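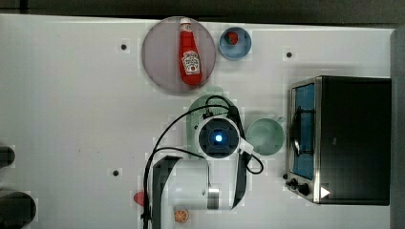
Iwona Szczepańska said at the first review that a small kitchen fails at the draining stage, when one wet thing needs a place and every flat surface is already taken. We had been planning a report about shelves. After that remark we changed the subject to the colander and the things that compete with it for the worktop.

## 1. What we set out to do

The project asked for a study of one everyday kitchen task in a shared flat. Ours was laying out a light meal on a single white worktop with a toaster oven at one side. The oven stays where it is, so everything else has to fit in the space that is left.

The working set was kept small:

- a large round tray or plate
- a ketchup bottle
- a small blue vessel for fruit
- a pale green plate
- a pale green mug
- a green colander
- the toaster oven

We left out knives, pans and anything that needs a hob. Ksawery Grabowska wrote the task sheet and I wrote up the layouts.

## 2. Layouts

In layout A the plate has the middle of the table and the mug stands upright between it and the oven. The ketchup lies on the large round piece, with the blue bowl and its strawberry next to it. It is easy to serve from, but there is nowhere to drain anything.

Layout B brings in the colander. We kept the ketchup and the blue vessel where they were and gave the colander the left half of the table. The mug was allowed to lie down in this layout, and we marked that as a fault in our notes. A mug on its side takes up more length than a standing one and can roll if the worktop is knocked.

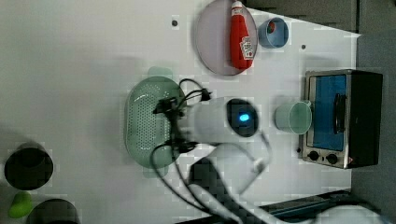 *Fig. 2. Layout B: colander on the left, mug on its side, ketchup on the tray.*

We asked 13 people from our year to look at both layouts and say which they would rather cook in. Most chose B. The usual comment was that A looked tidier but they would have to move things as soon as they rinsed some fruit. Two people said they would put the ketchup away altogether, and we agree with them.

## 3. Choosing where the colander goes

The colander is the widest of the green pieces and has a handle on each of two opposite sides. The handles matter more than we expected. If one of them points at the oven, the mug has to go somewhere else. If they point towards the front and back of the worktop, the colander fits beside the tray, although the front handle is then easy to catch with a sleeve.

Our first drawings treated it as a plain oval. We redrew them with the handles added, allowing 50 mm of clear space past each one for fingers. The Maletti planning sheets we were given in class leave no such allowance for bowls or strainers, so we wrote it in by hand.

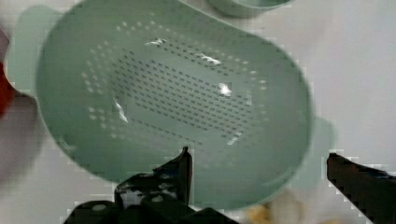
Rarkitz, May

The second round of work was on the colander alone. The holes are small and set close together in the floor, and the broad rim has none. For washed berries this is good, as a strawberry cannot get through. For rice we would want to test it first.

The other question was what goes underneath. A colander set straight on the worktop lets its water out on to the worktop. We poured 200 ml through it over a dish at the sink and then let it stand for a few minutes. It kept dripping for longer than we had planned for, so our final layout has a shallow dish under it.

## 4. Still to do

- Repeat layout B with the mug upright.
- Try the colander on the right, with the handles front and back.
- Ask Pawłowska if we can borrow a deeper worktop for the last session.
- Redraw the plan at the larger scale for the Jemley display board.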